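October, and it's nearly midnight, and I have spent my entire evening on a spreadsheet about bed-making. I want that written down somewhere so I can look back and wonder what I was doing with my life!

So. The equipment budget. Sharon Odera wants numbers from me before the next planning call, and she wants them split into "things we need" and "things Colm would like," which made me laugh out loud in the hallway. Colm Moynihan has been sending me links to robot arms for weeks. The one he's in love with this time is $3,981 per arm, and of course you need two, you can't hold a sheet with one arm (well, I can't, and I've had a lot of practice). Then there's the mounting stand, the grippers, the spare fingers for the grippers, shipping, and whatever it costs to get somebody in to look at the wiring in the back room at Folurport. I keep adding rows. Every time I think I'm done, Rónán Daly sends me a message that starts with "oh, and did you include..."

No, Rónán, I did not include.

What I keep coming back to is the cheap stuff. We've put so much talk into the arms and hardly any into bedding, and bedding is what the whole project is about! I put in $612 for linens and mattress covers and Daithí Kinsella thought I'd slipped a digit. But I want fitted sheets in different weights, some stretchy, some stiff, some with busy patterns and some plain, and I want enough of each that we aren't stopping to do laundry in the middle of a good afternoon. Corners go baggy. Elastic dies. I'd like to buy 13 sets and be done with it until spring.

Daithí also asked if we could lease the arms, and I think that's a pretty good question, so I called the Gallagher people. A very nice man talked me through it for ages and I came away with a page of notes and still no clear idea what happens if we break one. There's a $500 deposit, I got that much. I've asked for the rest in an email. I'm leaning toward leasing for the first stretch and buying later, if Ferdinand Trummer's side at Wovusbridge is happy with how the hand work goes, but Colm will sulk. He wants to own things.

I should say I'm not against the arms! I really do want to see one get a fitted sheet over a corner, I'd probably cheer. It's just that I've been making beds by hand for this thing day after day, and I know how much of it is in the pinch and the pull, and I'd hate to blow all the money on the fancy part and have one sad sheet to practice on.

Must remember to ask Sharon which pot the wiring comes out of. And call Tullum back about the storage shelves, they close early and I've missed them twice now. My tea's gone cold and my eyes are crossing, so the grippers can wait until morning.

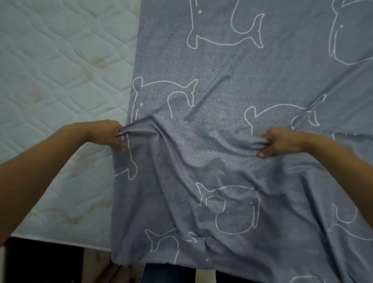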